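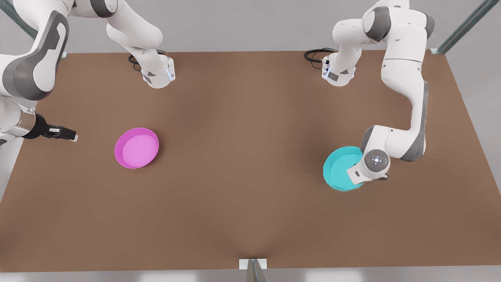
Ostalton, November

Unit 4: Setting a table for a shared meal

Read pages 3 to 19 of the Kunmont booklet before class. Lama Khasawneh takes the first hour, on place settings and serving order.

Shared dishes go in the middle, within easy reach of every seat. Shallow bowls suit dips and olives — soup needs a deeper one. Leave room for elbows.

Written task: plan a cold supper for four and explain where each dish goes. Up to 800 words. Hand it in to Dénes Orbán.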